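Workshop notebook – canvas bags, soft goods bench
June 2020

Continuing from the January entry, where I wrote about the cutting patterns and the first trials with the waxed cloth. The waxed cloth is finished for us, I will not come back to it. It makes white lines at every fold and the customers of Illero did not like these lines. Now we are with plain canvas again, khaki color, from Lambrechts.

What came in

One roll of canvas from Lambrechts, khaki. One box of brown piping from Kerkov, and the zippers also from Kerkov, metal pulls. The piping is a little stiffer than in the last delivery. I bent a piece between my fingers next to an old piece and the difference is easy to feel. I don't know yet if this is good or bad. For the straight edges it is good. For the lower corners I am worried.

The invoice from Kerkov says 200 meters of piping. I did not measure it and I will not. If somebody comes to the end of it before the end of the batch, please write it here.

The pattern

We use the Tarkis pattern, the tote with the zipper top, third correction. In short, for those who were not here in January: front panel and rear panel are the same shape, the piping goes on the lower and side edges, the zipper sits directly on the top edge, and the two handle ends go on the face of the panel. The handles are from the same canvas, folded and sewn flat, without webbing inside. I asked myself if we should put webbing inside, and I made one pair like this. It holds its form very well, too well. The handles stand up like two ears and they are in the way when you want to open the zipper. So no webbing for the moment.

Handle length is now 30 cm of drop. Before it was 34. The long one was comfortable on the shoulder over a winter coat, but by hand the bag was almost on the floor for a short person. Illero asked for the shorter one and I agree with them.

Sewing the panels

I made three bags for this trial, all in the same way, to see if the faults repeat.

First bag. The piping wandered on the lower right corner. I went around the corner too fast, and the stiff cord pushed the foot to the outside. Unpicked and sewn a second time, with three small cuts in the seam allowance of the piping. With the cuts it goes around well. The holes from the first seam are visible in the canvas if you look from close. Steam closed them partly.

Second bag. Cuts from the beginning. Corner good. But I attached one handle end a little higher than the other, I think the chalk mark was rubbed away by my sleeve. It is a fault of 3 mm and it disturbs only me. I left it.

Third bag. Everything in the right order and the marks made with the pin and chalk together. This is the best one and this is the one I used for all the tests below.

A note about the needle. With the size we normally use, the thread jumped two times on the place where handle, zipper tape and panel come together. That is many layers. I changed to the bigger needle and turned the wheel by hand over the thick place. After this no more jumps. Please turn by hand there, also if you are in a hurry.

The zipper

The zipper gave me the most work of the day. The tape wants to be shorter than the canvas edge. When you sew it without holding the canvas back, you get small waves on the top edge, and when the zipper is closed the whole bag has a bad mouth, like somebody who does not want to eat. I basted by hand with big stitches, then machine, then took out the basting. It costs time. I tried also with the narrow tape that dissolves in washing, and the result was almost as good and much faster. For the batch I propose the narrow tape.

The pull is small. With my fingers it is fine. For cold hands or gloves a bit of canvas or cord could be tied through it, I leave this question to Illero.

How the bag stands and hangs

What I wanted to know is how the canvas behaves without anything inside. In the shop of Illero the bags will be on a shelf, empty, and they don't want to fill them with paper. So I put the third bag on the white table, open, and left it there for the time of a coffee.

My observations:

The rear panel stays up by itself. I was surprised, I expected that it would fall forward into the opening. The canvas of Lambrechts has enough body for this, at least when it is new and not washed.

The front panel is less proud. It sinks a little and makes a soft belly in the middle, at the place where the handles come together. I think the weight of the handles does this. A canvas strap in several layers is heavier than it seems.

The handles fall down over the front. They don't stay up, but for me this is acceptable, it looks relaxed. Only one thing is not nice: on the shelf the customer sees the loops before he sees the bag. One possibility is to put the handles inside for the display. Another is to sew them closer to the side seams. I prefer the first because it costs nothing.

The brown edge does its work very well. On a white table the khaki alone would be a bit sad, I think, and with the darker line you see immediately where the bag begins and ends. I was against the brown in January (I wanted khaki on khaki) and I write here that I was wrong.

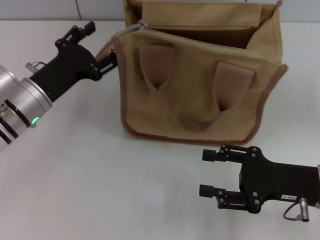
Wrinkles and pressing

The front panel has some wrinkles. They come from the turning. When the bag is sewn it is inside out, and to turn it you must push everything through the opening, and the canvas remembers it. I pressed the second bag with steam from the inside, with a folded towel under the panel, and most of the wrinkles went away. On the piping don't put the iron directly. It makes the brown shiny, I tried on a leftover piece and the shine did not go away with brushing.

Question for myself: do we press before or after the handles? Before is easier for the hands. After gives a cleaner bag. I will make the next two in two different ways and compare.

Also, the small creases in the rear panel come from how the roll was folded at the end by the transport, not from us. Cut away the first piece of the roll, or use it for handles.

Load

Only a simple test this time. I put books in the third bag, hung it by both handles on the hook near the door, and left it during lunch. Afterwards I looked at the handle ends with the lamp. The seams were closed, no thread was pulled. The canvas just under the right handle end shows a small tension line, diagonal. It is not a damage, but I would like a bigger box of stitches there, with the cross in it. At the moment it is only two lines.

I did not test by one handle. People do carry by one handle, so this must be done before we say yes to Illero.

Washing

Not done. The second bag is for washing, with the fault in the handle it is no loss. What I want to see is whether the piping gives color to the khaki. I cut a sample of the brown, put it wet between two pieces of white cotton with a weight on it, and left it on the windowsill. To look at it next time.

Things to decide

Stitch box on the handle ends – I am for it. It adds around two minutes per bag.

Handles closer to the side or not. If somebody has an opinion, write it under this entry, please with a pencil.

The thread color. Now it is khaki on the khaki and also khaki on the brown, and on the brown you see every stitch. With a steady hand it is a decoration. With my corner from the first bag it is not. Brown thread for the piping means one change of thread more for each bag, or we do all the piping first and the rest later. I think the second is possible if we have enough space to put the half-finished panels. The shelf under the window could be emptied for it, there are only the old waxed pieces.

Inside pocket. Tarkis has it drawn in the pattern as optional. I did not make it. The interior is quite dark when the bag is open, and small things will get lost at the bottom, so a flat pocket near the top would help. But it must be sewn on the rear panel before the zipper, and then the rear panel becomes heavier, and maybe it does not stand so well anymore. To try with one bag.

For the next session

Look at the brown sample on the windowsill.
Wash the second bag, measure before and after.
Cut two more sets, one to press before the handles and one after.
Ask Kerkov if the piping exists also in the softer quality from before, and what it costs.
Sharpen or replace the big scissors. They chew the canvas at the point, and I had to finish three cuts with the small ones.

The bobbins of khaki thread are in the tin with the blue lid now, no longer in the drawer.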